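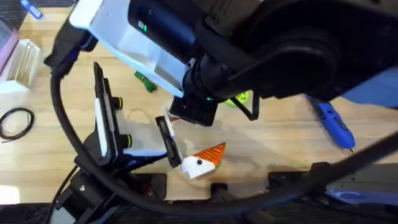

Desmond Obi told us in his first week that he gave the arms until October before one of them had his parking spot. He still has the spot, and he now runs training.

We're Lokunside, a small shop of 19 people who print, sort and finish plastic parts. The arms took over the dull handling at our Hemus bench in March 2022. Nobody was let go. Job titles got longer -- pay did too, after a few loud meetings. Loretta Montoya used to move 200 parts a shift by hand. These days she teaches the arms to do it and tells them off when they sulk.
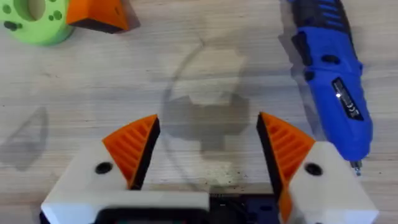 Orange finger pads at the bench, open wide.

New hires spend 2 weeks with Desmond before they touch the controls. Complaints about the arms go to Loretta, who has heard most of them and made the rest herself.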